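The Cell at Seltside

1. Five in the Morning

Mireille Semaan liked the cell best before anyone had switched it on. She came in through the loading door with her coffee and her headlamp (she kept meaning to buy a proper inspection light) and went straight to the arm, which was parked over its table with the gripper open, exactly where the night program left it.

Zumach, the evening people called it, after the name on the base plate. To her it was Number 2. It had run 1,031 cycles since the last service, and every one of them was in the log, and she had read the log in bed like a novel. The good part started near the end. Cycle after cycle the left finger had been closing a hair later than the right. Tiny! You'd never see it standing at the fence. But there it was in the column, creeping, and she had hardly slept for wanting to get at it.

She locked out the power, hung her tag and took the fingers off.

2. Grit

It was the slide. She had bet herself it would be the slide. A gray paste had worked its way in behind the wiper and dried there, and when she pushed the carriage with her thumb it went along sweetly for most of its travel and then dragged, just a little, like a drawer in an old kitchen.

"Oh, you poor thing," she said, delighted.

She cleaned it with a swab, then another, then a whole saucer of them. New grease, the thin kind, worked back and forth until the drag was gone. She did the right side as well. Then the fingers went back on, screws snugged and then torqued in turn, and she ran the carriage by hand a few more times because it felt so good.

Nassar phoned from the front office at six to ask whether the cell would be up for the May order.

"You should feel this slide," she told him.

"Is that a yes?"

"Come down and feel it!"

He didn't come down. He never did, and she was sorry for him.

3. The Rehearsal

Nothing at Seltside moved for real until it had moved in Julum, the simulator, where a mistake cost you a click. Mireille pulled her stool up to the screen and loaded the cord job. She entered the new finger offsets, checked them against the slip of paper in her pocket, and entered them again when she found she'd swapped two digits.

Cord was the hard one. A bracket stays where you put it, but cord has opinions, and the simulated stuff was nearly as willful as the real thing. She set the speed at 15 percent and let the gripper come down, leaning in until her nose was almost on the glass. Then she hit pause and switched to the view from the wrist.
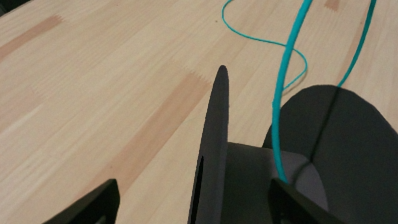 4. Seventeen

She stayed on the paused view until her coffee had a skin on it. A dark upright edge stood between the fingertips, closer to the right one, and the teal cord dropped down toward that same side. Was it too close? She tilted her head. She nudged the approach over by a hair, started again from the top, and watched it through. Then she did it again, and again, writing a tick on the back of her hand each time she liked what she saw.

At 17 ticks she ran out of hand.

She took down her tag, gave the arm its power and stood outside the fence with her thumb on the pendant. The brakes let go with their double clunk, a sound she would have happily had as a doorbell. Number 2 lifted, turned and lowered itself over the table. The fingers closed.

Together! She checked the column to be sure, and both numbers were the same all the way down to the last digit.

Behind her the door opened, and Nassar stood there in his office shoes, holding two cups.

"All right," he said. "Show me this slide."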